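The tidy house and other promises

The course costs 295 pounds and lasts 12 weeks, and by the end of it, says the brochure, I will have a home that looks after itself. I have lived in homes for most of my life and have yet to meet one that did.

Godimero is the latest method to reach Clillville, where I live, and where the church hall noticeboard has already seen off two diets and a breathing class. Its founder, who signs herself only as Nakajima, believes that clutter is stored worry. Get rid of the worry and the cupboards empty themselves. I asked the local teacher, a patient woman called Bollier, what happened to people who were worried because they had thrown away the boiler manual. She said I was holding on to something.

Perhaps I was. I went to four of the evenings before I gave up, and I will admit that the first was useful. We were told to clear one surface and leave it clear. I did the kitchen table, and for three days I ate at it like a person in an advert. Then the post came. 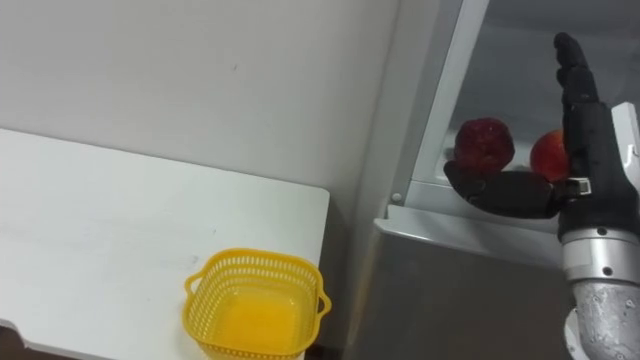
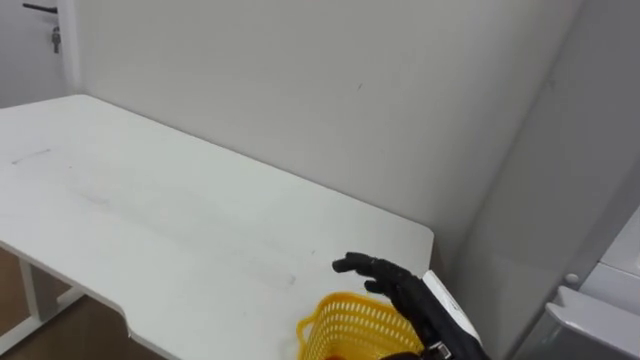 Idalina Calado

The trouble with these methods is where they put the blame. If your hall is full of coats, the fault is in your thinking, and never in the fact that the house was built without a cupboard. New flats get smaller, landlords forbid shelves, and we are sold a workbook. Bollier's own house, she told us, has a cellar and a loft. I would be calm too.

I also doubt the before and after stories. Everyone in the brochure is speaking in the first flush of it, with the charity shop bags still in the boot of the car. I would like to hear from them in November, when the wet boots are in and somebody has started a jigsaw.

My neighbour finished the whole course. She says it changed her life, and she may well be right, though she has since asked me twice whether she could borrow a colander. She gave hers away in week two. I have kept mine, along with the boiler manual and a drawer of string.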